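Minutes of the Open Day Review Meeting
Kobzar Technical Center, Grikalby
2026-10-10

The meeting was called to receive reports on the open day and to decide on arrangements for the next one. A quorum was present. The minutes of the August meeting were approved with one correction - the lease figure under item 4 should read 684, not 648.

## 1. Report on the two-arm cup demonstration

The demonstration lead reported that the station ran for visitors on the taped table, with cups as the only work items. The following pictures were entered with the report.

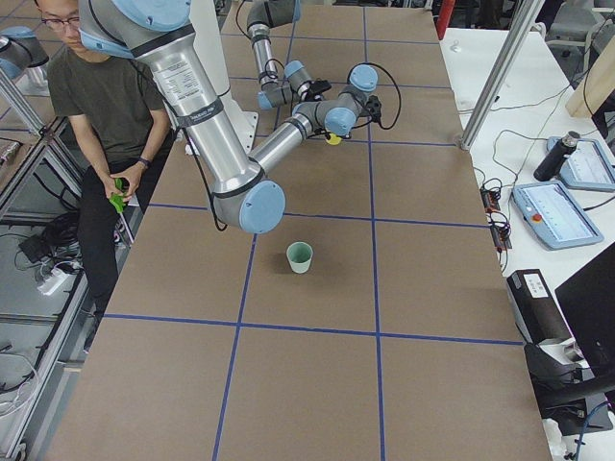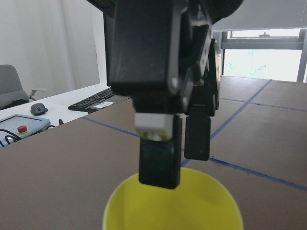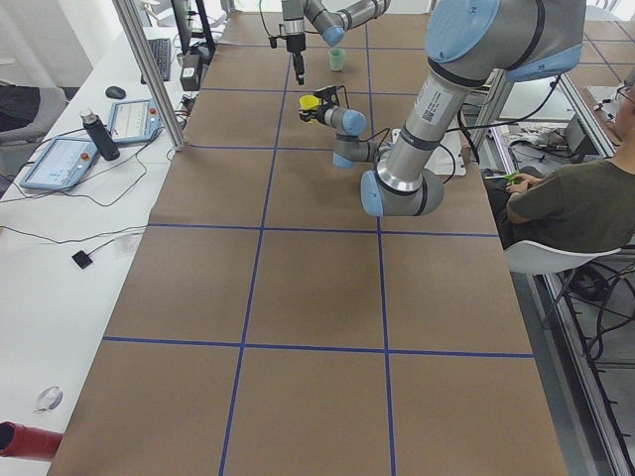
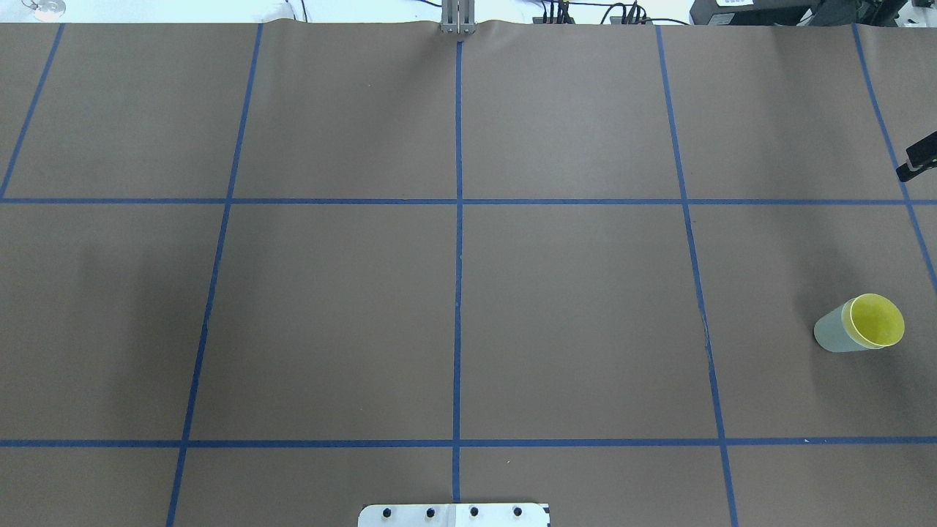 *Cup demonstration, taped table, Kobzar open day.*

The lead stated that the grid was popular with school groups, who were invited to name a cell for the next cup. Several visitors asked why paper cups and other light cups were chosen. The answer given on the day was that they are cheap and show clearly whether a grip is too tight. The meeting asked that this be added to the visitor sheet.

A question was raised about a cup on its side, as in the fourth picture. The lead replied that cups are presented both upright and lying down, and that operators should say so at the start of each showing.

## 2. Attendance

The front desk recorded 900 visitors. The target set in August was 684. Parking at the Collon Street entrance was full before noon, and some groups were sent to the rear lot without signs to guide them back.

**Action:** Facilities to place signs at the rear lot before the next event.

## 3. Length of showings

Each showing was planned for 20 minutes. Staff reported that questions regularly ran past this time and that the line extended into the hallway. It was proposed that questions be taken at a separate table. After discussion the proposal was carried, with one vote against.

## 4. Costs

Total spending was 1404 dollars, including printing, refreshments and supplies for the table. The printing bill was higher than expected and will be checked with the supplier. Approval of the final amount was held over.

**Action:** Office to obtain a corrected printing invoice.

## 5. Stestia program

The Stestia program has asked to bring its trainees to a closed showing of the same demonstration. The meeting agreed in principle. Dates will be offered once the operator schedule is known - the request for an evening visit was declined.

**Action:** Demonstration lead to reply in writing.

## 6. Other business

A visitor's umbrella and a child's jacket remain at the front desk. The date of the next meeting will be sent by email.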